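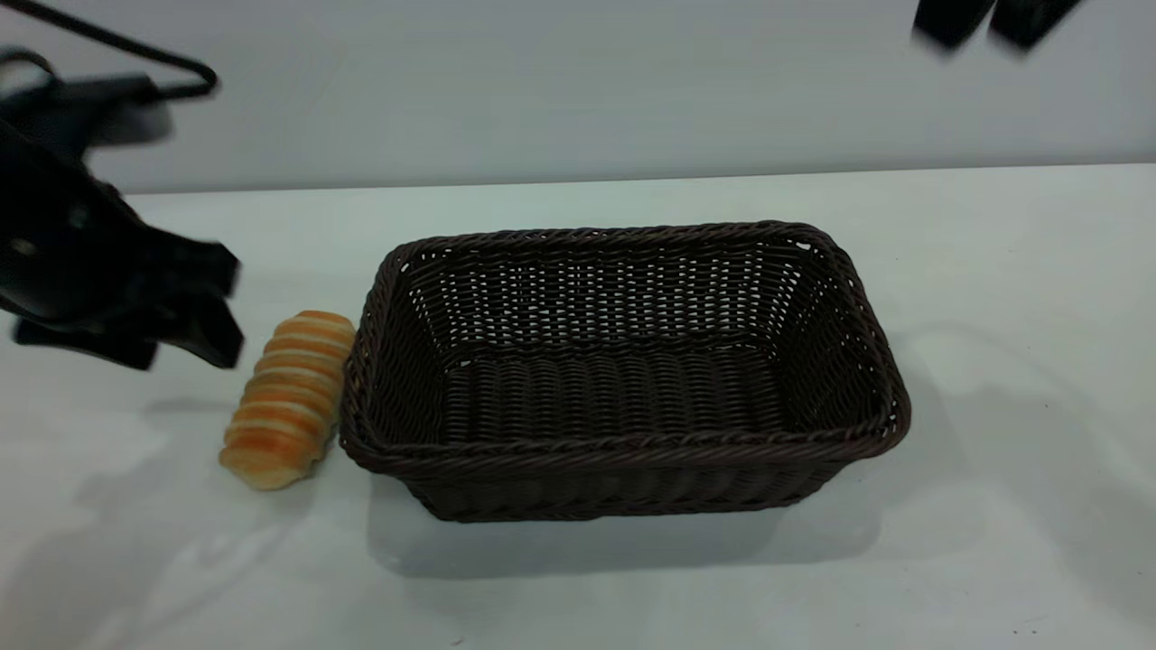
Course materials > Robots and Everyday Work > Week 4 handout

Can it put the bread away yet?

Okay, week 4. Last time we did the history stuff, and a few of you told me afterward that you wanted to get to the part where we argue about whether any of this works. So let's argue. These notes cover what I said in the lecture plus a couple of things I ran out of time for. Read them before the lab section if you can.

My question for the whole unit is very plain: can a machine do a chore? I don't mean a trick, and I don't mean one step of a chore. I mean the boring thing you do with your hands while thinking about something else.

1. Start with one roll and one basket

Look at the job at the top of the handout. There's one coiled bread roll on a white table, an empty woven basket right next to it, and a black gripper with its fingers slightly open at about the height of the roll. Roll goes in basket. A toddler can do this (and then take it out again and throw it).

Now try writing down what you'd have to know to do it with two stiff fingers. When I asked the lecture hall, the first answer was "where the roll is," and sure, that's a start. But keep going:

- Which way is it lying? It's long and it's on a diagonal, so grabbing across it is a very different thing from grabbing end to end.
- How hard can you squeeze? Pastry with ridges on it can crush or flake, and you won't get the shape back.
- Is there room? The roll is nearly touching the side of the basket. A finger has to fit down into that gap, or you have to come in from another angle, or you nudge the roll away first.
- How high is the rim? You have to clear it while carrying the roll, and these sides flare out a little toward the top.
- When do you let go? Too early and it drops. Too late and you're pushing it into the floor of the basket.

You do all of that without noticing. I do it at breakfast with my eyes half closed! The machine has to get every bit of it from somewhere, either from a person writing rules or from a big pile of examples.

2. The neat table problem

I'm a bit of a grump about demos, so let me be fair first. A clear table and a plain wall are a perfectly good place to start. If you can't do it there, you can't do it anywhere, and you'd like to know that before you add a toaster and a cat.

What bugs me is when people watch a clear-table result and hear "kitchen." Your kitchen counter has mail on it. The basket at your house might already have three rolls and a paper napkin in it, and the light from the window moves all day long. I'd like you to get into the habit of asking what was kept simple. Write it down every time you watch a video for this class, even if you think the robot is wonderful. Especially then.

3. The Loline exercise

We're going to use the same made-for-class problem all term, so get comfortable with it. The Loline bakery counter wants to have rolls packed by machine. Over one trial stretch it tries 1422 rolls. Suppose the machine gets 70 percent of them into a basket in a state you could sell.

Half the room said that sounded pretty good. Then I asked who'd want to be the person standing next to it, and the hands went down. At that rate you've got more than 400 rolls that somebody has to pick up, re-place or throw out, and that somebody can't wander off and do another job, as the misses don't come on a schedule. You've bought a machine and kept the worker, and the worker's day has gotten worse.

So a success rate on its own tells you very little. I want you to ask for three more numbers with it:

- How long does one try take, start to finish?
- How long does it take to fix a miss?
- How many tries go by, on average, before a person has to step in?

That last one is my favorite. If a person can walk away for an hour, you have something useful even if it's slow. If they can walk away for 30 seconds, you have a very expensive coworker who needs watching.

4. Home versus shop floor

People ask me which comes first, and I keep giving the same answer, which is the shop floor, by a mile. The Quansah packing line (our other class case, it's in the reader) gets to pick its baskets. It can order all of them the same size, put them in the same spot and turn the lights up. It can also change the chore to suit the machine. If the rolls come out touching the basket, you move the chute over a few inches and the whole gap problem is gone.

You can't do that to a home. Well, you can, but then you're tidying up for the robot, and I already tidy up before people come over, thanks very much.

There's a flip side, though, and a student caught me on it after class. Speed matters a lot less at home. If a machine takes ten minutes to clear the breakfast table while I'm in the shower, I don't care at all! A packing line cares a great deal. So the home is harder on variety and easier on time, and I should have put that on the slide.

5. Where I come down (for now)

Single steps, with the objects laid out nicely: often yes. Whole chores in a set-up workplace: sometimes, and it depends on how much you're willing to rearrange. Whole chores in a stranger's house, with no one on hand: I'm not convinced. I've changed my mind on parts of this before, and you're welcome to push me in section.

6. For lab section

Do this at home before you come in. Get a basket or a bowl, and something soft and easy to squash. A roll is ideal, a muffin works too. Tape your fingers together so you've got two stiff paddles (thumb on one side, everything else on the other).

a. Put the roll right up against the basket and move it inside. Try it a few times.
b. Now do it with one eye closed.
c. Now turn the roll a different way and use exactly the same hand motion you used before. Don't correct it.

Bring a half page on which version went wrong and how. I'm after the details here – did you tip the basket, did you crush one end, did you cheat with your wrist? Part c is the one we'll talk about most, so don't skip it.

Reading for next time is the Burnemby chapter on sorting laundry, up to the section on socks. Bring a sock.

Filed under: Handouts, Robots at Work, Chores

Sarnusus Open Courses | Contact the course office | © Sarnusus | Back to top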